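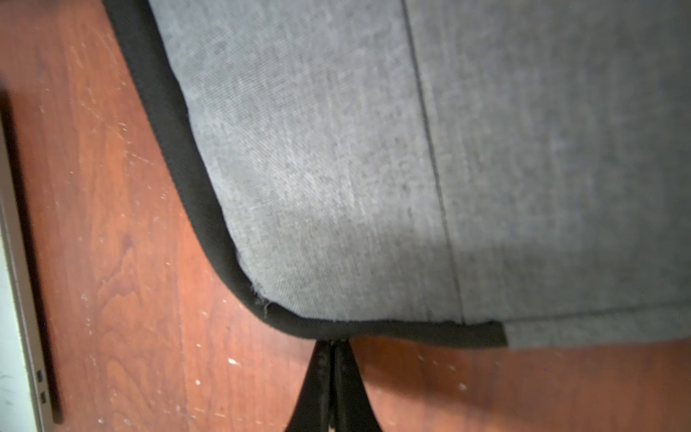
Wrist camera, down close to the edging on the grey sleeve.

I said in the last post that I'd write up the Votham two-arm kit once I'd had a proper go at it, so this is that. I've had it on loan from Gerardo Agbayani, who sells them out of Tasutano and does the setup himself. I'm not being paid for this and the kit goes back to him in March.

What you get is two small arms, a front rail they bolt to, a camera for each wrist, a fixed camera, the control boards, power supplies and a licence for the Clondex software. The walls and floor are optional. I took them, mostly because my garage wall is a mess of hooks and bikes and the cameras pick all of that up. The white brick panels look a bit like a cafe but they give you a background that doesn't change from one day to the next, and for recordings that matters.

Assembly took me a weekend. Gerardo's sheet says an afternoon. The rail went together fine, and the slots and bolts are ordinary enough that I could use my own Allen keys. The arms come pre-built. You bolt each one to its plate and run the cables, and the cables are where my time went. There is a lot of black cable on this thing and the sheet has one drawing for all of it. I had the two wrist cameras plugged in the wrong way round for most of the first evening and wondered why the left view moved when I drove the right arm. Label both ends before you route anything.

The job I wanted to try was laptop sleeves. Hollis Kapoor runs a small repair and resale business and he ends up with piles of them, all soft grey things of one sort or another, and every laptop has to go back in a sleeve before it goes on the shelf. He asked whether a pair of cheap arms could do it. I told him I doubted it but I'd have a look.

Soft goods are hard for these grippers. The fingers are narrow at the tip and don't open very wide, so you can't get hold of a sleeve by the body. You have to go for an edge. On felt with no trim, the fingers tend to slide up over the surface and come away with nothing, or with a bit of fluff. Where there's a piece of binding or piping it goes much better, as the edge is firmer and the tips have something to close on. A handle is better again. After a few days I was aiming for trim or a handle every time and leaving the plain felt alone.

Approach angle is the other thing. If you come straight down, the fingertips push into the padding and the whole sleeve skates away towards the back wall. Coming in low from the front works better, with the fingers nearly closed before they reach the edge, then a small open and close at the end. It took me a while to learn that by hand and I still wouldn't say I'm quick.

You teach the thing by driving it. Clondex records the arm positions along with the camera views, and you build up a set of runs and train on those. The kit licence covers 100 recorded runs at a time before you have to export and clear, a limit I think is stingy. Exporting isn't hard, but it stops you dead in the middle of a session and there is no warning until you hit it. I lost a decent run that way. Gerardo says the limit is going up in the next version. I've marked it as a fault until I see it.

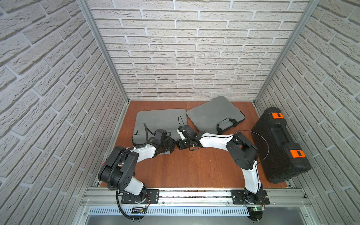 Reach is fine for the middle of the floor and gets worse quickly towards the back corners. With the arms both mounted on the front rail, they can work together in the centre, and that is where you want to put anything that needs two hands. If you push a sleeve right up to the back wall you're working with the arms stretched out and the grip gets shaky. I also found that a hard case along the right side takes up more room than you'd think, and the right elbow wants the same space. I'd keep anything tall out of that side unless you need it for the task.

The floor is a reddish-brown wood-grain board. It marks. Light scuffs came up early and they don't wipe off, and every bit of lint off the felt shows against the colour. I vacuum it before a session now. The software doesn't seem to care one way or the other, but I do when I'm looking at the footage.

Noise is low. I can run it with the door to the house open and no complaints so far. The boards down by the bases are exposed, with some thin wires showing, and I'd have liked a cover over them. If you have kids or a cat I would sort something out before you switch it on.

Support has been good. I had an arm lose its zero position and Angelica Dizon, who answers the help line for Votham, walked me through resetting it over the phone. She knew the kit well and didn't make me read out a serial number first. The written manual is 168 pages and most of it covers the bigger model, so ring them.

So, would I tell Hollis to buy one? For sleeves alone, no. Someone standing at a bench can do it in a few seconds, and the arms are a long way from that. For learning how to teach two arms to handle soft things, I think it's a fair kit, and I'd happily keep it longer if Gerardo would let me. The arms are solid, the cameras are sharp enough up close to see single threads, and the mounting is well thought out. My complaints are the cable drawing, the run limit and the uncovered boards, in that order.

I have one more task to try before it goes back, which is zips. Teodoro Padilla reckons the fingertips are too smooth to hold a zip pull and he's offered to print me some with a notch in them. I'll put up the results either way.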